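Progress report: Good Practice for Home Robot Trials
Prepared for the Sellton program office
Reporting period ending January
Prepared by Lutfa Akanda

Status

The project is on schedule. Draft 2 of the practice guide is finished and has gone to the two reviewing sites, Druto and Mokgethi. The guide now has 48 rules, down from 74 in the first draft. Most of the cuts were duplicates. A few were rules that operators could not apply without stopping the session to look something up, and those were rewritten or dropped.

Work this period was on soft goods: clothing, towels and bedding handled on furniture. The first draft was written mainly for rigid items on tables, and both sites told us it did not carry over well.
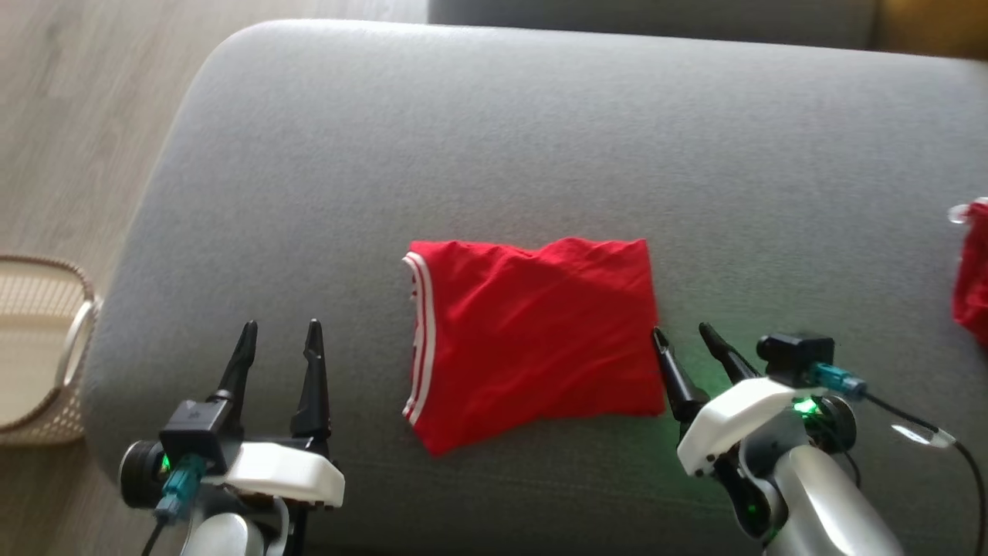

Three rules took most of our time. The first covers the start state. Operators used to log a garment as "folded" or "not folded," and two people would often disagree. The draft now has four terms - flat, folded, bunched and draped - with a short definition of each. If a garment fits two terms, the operator logs both.

The second covers contact with upholstery. Fingertips may touch a seat cushion but may not be dragged across it while closed. The speed limit near any upholstered surface is set separately from the limit for open space. Mokgethi asked for one limit for everything, and we have not agreed to that yet. Their reasoning is that operators forget to switch. Druto prefers two limits and handles the switch in software.

The third covers items that look alike. When two or more garments of the same color are within reach, the task instruction has to name the garment type. "Pick up the red one" is no longer accepted. We reviewed 380 session logs from both sites against this rule and are now sorting the ones that failed it by type of wording. That table will be in the next report.

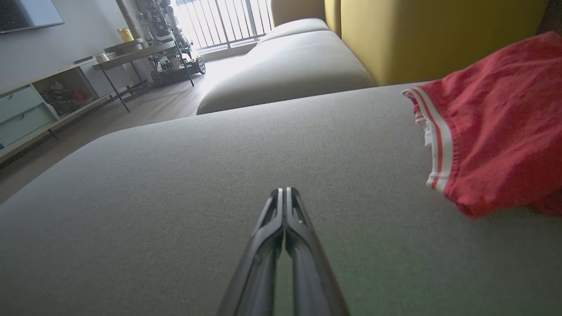
Room setup has its own section now. Side tables, baskets and other small furniture stay where the household keeps them unless they block the base or the arm. Anything that is moved gets written down and put back at the end. Window blinds and curtains are to be left alone during a session, and the operator notes strong daylight in the log. We had some discussion about whether light belongs in a practice guide at all. It stays in for now, as a one-line entry.

Each camera must be checked before the first run and again after any break. The check takes a minute or two and can be done by the same person who runs the session.

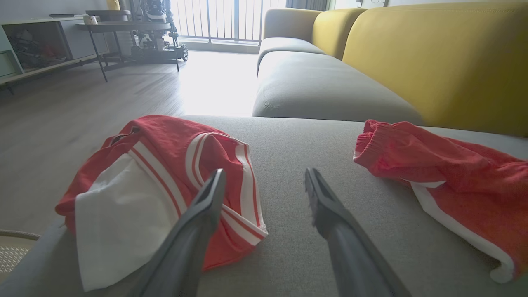 Two red garments on a gray sofa seat, with the gripper fingers open between them.

Issues

The Revon logging template still has no field for a second garment. Operators are typing it into the comments, where it is hard to search. Revon has the request.

Review comments from Druto came in late, so 8 rules are still marked open. None of them affects the training material.

Next period

Close the open rules, settle the speed limit question with Mokgethi, and start the section on bedding. No change to the budget is requested.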